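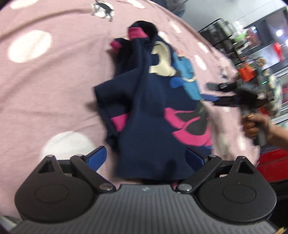 Sorting and folding kids' clothes, the fast way

Step 1. Get it all in one heap

Everything on one flat surface. Bed, couch, floor, whatever is closest. I spread something soft down first, like the pink polka-dot one, so the little stuff doesn't end up on the carpet. Don't fold anything yet. Really. If you fold the first thing you grab you'll be refolding it later when you figure out the size is wrong.

Set a timer if you're a dawdler. Mine goes to 9 minutes for the sorting part. The folding takes as long as it takes.

Step 2. Pull out the prints

Anything with a cartoon on it goes in its own pile. The navy one with the pink trim, for instance, straight to prints. These are the ones kids ask for by name, and they're the ones they'll dig through a whole drawer to find, so they get folded a different way (step 5).

Plain stuff in the second pile. Socks and underwear in the third. Don't make more piles than that. I tried sorting by color for a while and it fell apart in November when everything in the house turned gray and navy.

Step 3. Un-bunch

Grab each piece at the shoulders or the waistband and give it one hard shake. Just one. If a sleeve is inside out, reach in from the body side, pinch the cuff, pull it back through. Faster than poking at it from the other end.

Check while you're in there:

Tissue in pockets
Cuffs that are coming unstitched
Stains (back to the hamper, do not put it in the drawer thinking you'll get to it)
Too small? Into the hand-me-down bag now, not later

Step 4. Flatten

Lay it face down. Smooth from the neck to the hem with the side of your hand. Stretchy trim likes to curl, so press that part with your palm for a second. You do not need an iron for kids' clothes. I have an iron. It's somewhere.

Step 5. The fold

For tops:

Fold one side in to the middle. Sleeve goes back on itself so it lies down flat.
Same on the other side. You want a long rectangle.
Bring the hem up, stop a finger's width short of the neck.
Fold in half again. Thick stuff, stop here. Thin stuff, once more.
Stand it on its edge. If it flops over, the folds are too loose, do it again a bit tighter.

For the prints pile, flip the whole thing over at the end so some of the cartoon shows on the outside. That way a kid can see which one it is without pulling out teh other ones.

For pants: one leg over the other, tuck the pointy bit at the seat in so it's straight, then thirds. For PJs I fold the top around the bottoms and make one bundle. Saves the 7 pm hunt for the other half.

Step 6. Into the drawer

Stand them up in rows, folded edge up. Prints in front, plain in back. We have the Lustholm dresser and the top drawer is a bit shallow for this, so bulky sweatshirts go in the second one down. A couple of Bratitz bins work fine as dividers, or cut down a shoe box. Shoe box is free.

Leave a gap. A hand needs to fit in. A drawer packed to 90 percent looks great for one morning and then it's a mess agian.

Quick fixes

Rows fall over when the drawer is half empty: slide a bin in sideways to hold them up.

Slippery fabric won't stand: roll it. Not everything has to be folded.

Socks: match, fold once, done. Don't ball them, it wears out the tops.

Kid wants to help: give them the sock pile. Or the shaking. They love the shaking.

Next up is bedding, same idea but bigger. Fitted sheets get their own page, I'm not getting into that here.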